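Rolar play kitchen thread, since three of you asked. Typing fast, lunch is in 13 minutes

1/ So we finally sorted the toy food. All of it. November me said "one weekend." November me was a liar

2/ Background for new people: the play corner at Somuseo has had the same tub of pretend groceries for years. Everything goes in, nothing comes out matched. Half a pizza. A lid. A shoe, once

3/ Full tub came to 104 pieces. I wrote it on the tape on the side so I don't have to do that again

4/ First rule I made: produce only for the market stall. No cakes. No fried egg. The fried egg people can email me

5/ Cakes and bread went in the drawer under the till. Kids find them in four seconds anyway but at least they have to open somthing

6/ What sells at the stall (yes I watch): anything orange. Anything round. A tangerine gets bought and sold all morning. Leeks just lie there

7/ Greens are a hard sell but bok choy does ok. Big leaves, good handle. One kid used it as a phone for a whole visit and told his grandma to bring soup

8/ Washing. Warm water, drop of dish soap, old toothbrush for the creases. Don't soak anything with a seam — water gets in and you'll be shaking a plum over the sink for a week

9/ Dry on a towel overnight. Not the radiator. I lost a banana that way, it's a boomerang now

10/ Baskets!! Threw out the plastic crates. Wicker is nicer to carry and you can see what's in it through the sides. Check the rim for pokey ends, snip them, done

11/ Oval ones beat round ones. They sit against a hip. A four year old told me this, basically, by refusing the round one

12/ Keep the basket EMPTY at the start. Took me way too long to get this. Full basket = kid dumps it. Empty basket = kid goes shopping

13/ Same with the table. We had the whole harvest piled on it and they just swept it off with one arm. Now it's a few veg at one end, basket at the other, space between. They walk it over piece by piece

14/ Budget q from the replies: we had 100 for the whole corner. Baskets ate most of it, second hand, from the Vasconcelos shop by the station. Food was all stuff we had

15/ Table was already ours. White top, wipes clean, shows every crumb, I've made my peace

16/ Table as of 16th January, yellow pepper and friends on one side, basket waiting on the other

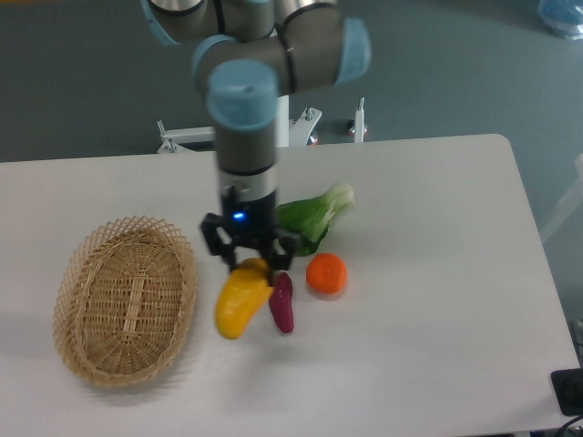

Jailson Macedo
Play & family rooms, Somuseo

17/ Yes the yellow one is a pepper. I've had "banana" and "corn" from grownups this week. Kids get it right more than you'd think

18/ The dark red one next to it I'm less sure of. Chili? Sweet potato? It came with no label and I sell it as whatever the customer wants

19/ Good for sorting games too. "Find me something orange." "Find me something with leaves." Then swap and let them boss you around, that's the bit they like

20/ For the really little ones skip the colors, just do in the basket / out of the basket. They'll do it for ages. You will get tired first

21/ Still on the list: a scale that isn't broken, paper bags, a price board at kid height. Skodau has a chalk one I'm trying to get off them — if you know someone there put in a word

22/ Things I'd not buy again: felt lettuce. Picks up hair like you wouldn't beleive

23/ Post from last year about the dress up rail is at 1,818 likes and it was a photo of coat hooks, so I have hopes for the bok choy

24/ Ok lunch. If you've got spare toy veg with no cracks in it drop it at the front desk, name on the bag if you want the bag back. No fried eggs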